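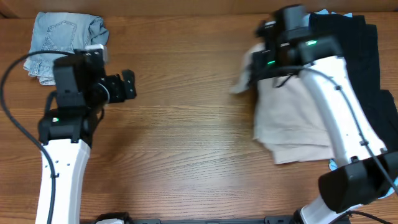
## Open shed day at Drurkwood

I'd been meaning to get out to the Drurkwood workshop for ages, and on 23 June 2018 I finally did it. It's a shared shed behind the old joinery, nearly 60 members now, and once a year they roll the doors up and let the rest of us wander through. I took a thermos and my good notebook and came home with sawdust in both.

Parking was on the grass. If you go next year, don't follow the sign that says Overflow, it takes you to somebody's horse paddock and the gate is a nightmare.

I went mostly for the laundry folders. Anyone who reads this blog knows I've been wrestling with a single arm in my laundry since last winter and have got it to the point where it can drop a sock in a bucket. Győző Illés has been posting on the club list about his two-armed setup, which he calls Cunda, and I wanted to see it with my own eyes before I spent any more money.

## Cunda up close

First impression - it's bigger than it looks on the list! White links, black joints, one arm each side with the bases down along a black rail at the front, and then a lovely big stretch of warm brown timber to work on. I had pictured the arms at opposite ends of the table, facing each other like people at dinner. Putting them side by side means they both reach out the same way you would if you were standing there folding, and when Győző works out a move he does it with his own hands first and then copies it. I felt a bit silly for not thinking of that. My arm comes in from the side and half of my trouble is trying to think sideways.

The table was the part he most wanted to talk about, bless him. The timber was a wardrobe door in its earlier life. He planed it, oiled it, and then found the oil made shirts skid, so he sanded it back and started again with a harder finish. His test is to lay down a tea towel and pull one corner. If the whole towel comes along for the ride, the top's too slick, and if it bunches up behind the gripper it's too grabby. He's on his third go and happy with it.

I spent a good while with my nose near the cables. On the right arm the cable runs up the long link and it's held down with little black clips the whole way, very tidy. The left one still has a great big loop swinging out to the side from the gripper. Győző says the loop gives the wrist all the slack it wants and he's going to leave it until he has decided where the gripper is staying. The clipped one he's redone so many times he's lost heart for doing the other. I have exactly this problem at home and I've been going at it with zip ties, which I now think is a mistake. You want something you can open again with a fingernail.

For the demo he had a pile of folded things over on the right, a beige piece sitting on some dark ones, and a pair of pale jeans folded up at the back on the left. The right arm goes for a corner of the top garment, and the idea is that once it has a flap standing up, the left gripper has something to take hold of. So everything hangs on that first pinch. Fabric that's been folded flat doesn't have a corner so much as a stack of edges, and getting one layer without the next is what he's spent all his evenings on since September.

I watched for ages. The arm quickens up on the approach and then goes quite slow and careful at the cloth, and you do find yourself leaning forward and holding your breath. A small boy beside me was giving it directions out loud. Győző kept a tally on the whiteboard for the day and it was up to 157 tries when I left, though I forgot to write down how many of those were good ones, sorry! Plenty were. A few got two layers, and one had the whole pile shuffling along the table.

Things I scribbled down to copy:

- Both bases on one rail, bolted, so you can take the lot off the bench in one go
- A camera up on the gripper. I've been relying on one clamped to a shelf and it can't see past the arm
- Leave the middle of the table clear. I keep my pegs and my tape and my tea there
- Start with jeans. He says they hold a fold and they forgive you
- Do the fold by hand first, slowly, and say it out loud

That last one got a laugh from the crowd, but I tried it when I got home and it's a good trick. I had no idea I use my little finger to fold a T-shirt.

## What it cost him

I asked, of course. All up he reckons $2000 in bits that aren't arms, meaning timber, rail, brackets, power supplies, cameras and a frankly upsetting amount of cable. He wouldn't tell me what he paid for the arms and his wife was standing right there, so I let it go.

## The rest of the shed

Manuela Rinaldi had the bench by the roller door with her seed sorter, the Veres. It's a shaker tray and a paddle and it was going through a jar of mixed beans at a very relaxed pace. She built it for her own garden and now the whole street brings her jars. I liked it enormously. The paddle is cut from an old chopping board and she's got a drawer full of spare ones in different colours, as it jams less with a pale paddle under the shed lights. She doesn't know why. I have a theory about the sensor but I kept it to myself.

There was also a thing called Vakura up on the mezzanine, a curtain opener that somebody has been building for their mum's place, but the queue for the stairs was long and my knee wasn't in the mood. If anyone got up there, tell me about it in the comments.

Sausages were good. Onions ran out early. The coffee van took cash only, so bring some.

## Back home

I've unscrewed my arm from the side wall. It's sitting on the floor of the laundry on a towel and I've got to find a decent flat board before I can do anything else with it, so if you're local and you're throwing out a wardrobe, please give me a yell. I'm after a door at least as wide as my washing machine and dryer together. Colour doesn't matter, and I can deal with the hinges.

Győző has offered to lend me his clip template too, and I'll put up the measurements once I've printed a few and seen whether they fit my cable, which is fatter than his.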